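Randport adds a second season, but Flisanbridge will go on without its detective

Larysa Harasym is leaving "Randport" after the second season, and the show's writers have already started moving the story away from her character, Detective Inspector Ina Valach.

Harasym told fans in a short video on her own page that she had filmed her last scene in July. She will appear in the first five episodes of the new season and then again in the finale.

"I asked for this a year ago, and they were kind about it," she said. "I've played Valach since the pilot. I have two small kids and the show shoots nights. I wanted to be home."

The crime drama follows a police station in the harbor town of Flisanbridge, where Valach arrives from the capital to close an old missing-persons case and ends up staying. The first season ran to eight episodes. The second will have ten, with the extra two given over to a storyline about the town's ferry company and the family that runs it.

Bohdan Shevchuk, who created the series and wrote most of the first season, confirmed the departure a few hours after the video went up. He said the character would not be recast.

"You can't put another actor in that coat," Shevchuk said. "We talked about it for maybe ten minutes and dropped it. Larysa gave us enough notice that we could write her a proper way out, and she read every draft of it."

He would not say whether Valach survives the season. Viewers have been guessing since the trailer, which shows her car parked on the ferry ramp at night with the driver's door open. One fan thread about that single shot had 1,379 replies by the time Harasym posted her video, and most of them are now out of date. The car, Shevchuk said, belongs to a different episode from the one people think it does.

The lead in season two passes to Sergeant Pavlo Bondarchuk, who was a supporting part in the first season and did not get a first name until episode six. Bondarchuk takes over the ferry case when Valach is suspended – that much is in the official synopsis – and the season's second half is told mostly from his side. A new inspector joins the station in episode seven. The casting for that role has not been announced.

Harasym's exit is the second big change behind the show this year. The production also moved out of the old cannery that served as the police station and onto a purpose-built set across the river. The cannery exterior will still be used for street scenes. The interview room, with its green tiles and the clock that never shows the right time, was rebuilt from photographs, and Shevchuk said the crew kept the clock wrong by the same 18 minutes.

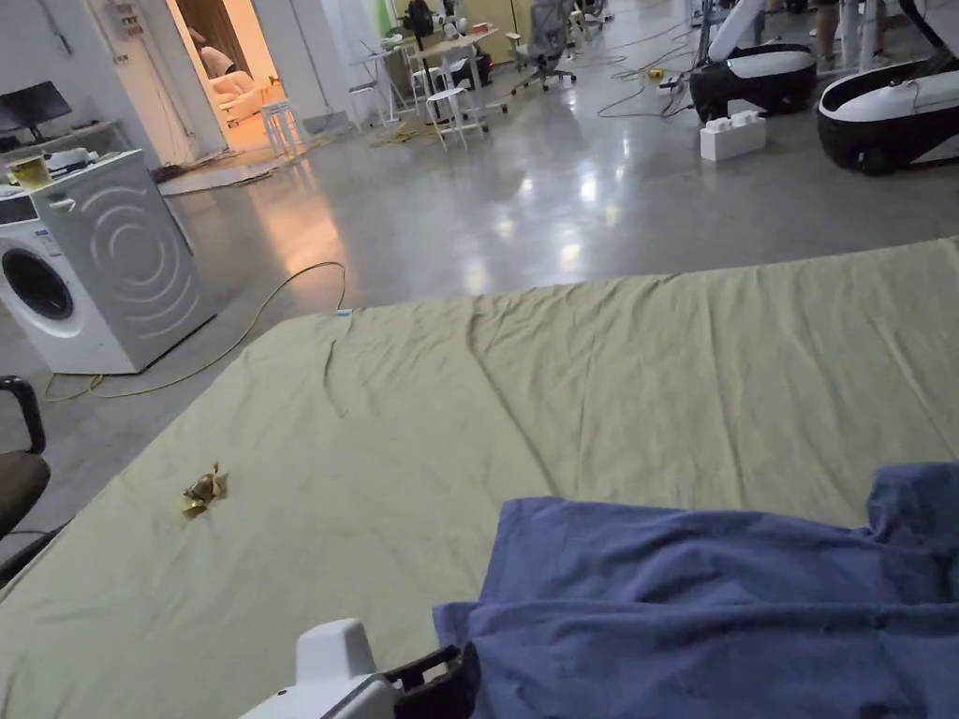
By the TV Desk
Filed under: Television, Crime, Casting

Season two was filmed over 62 shooting days, longer than the first, and much of the added time went to the boat sequences in episodes four and nine. Harasym did some of her own work on the water for episode four. She said in the video that she had never been so cold, and that the scene runs for less than a minute in the finished cut.

A petition asking the producers to bring Valach back for a third season had 3,374 signatures at last check. It may be early for that. The third season has not been ordered, and Shevchuk said he expects to hear one way or the other after the first few episodes have aired. He has an outline ready, he said, and it leaves room for a visit from someone who used to work at the station. He did not say who.

Harasym has no new series lined up. She is recording an audiobook and will return to the stage in the spring for a short run, with matinees only. Asked by a commenter whether she took anything from the set on her last day, she said she had been given Valach's desk lamp and that it does not work.

"Randport" returns this fall at 9 p.m., with the first two episodes shown back to back. The first season is being repeated before then, two episodes a night, starting at 10 p.m.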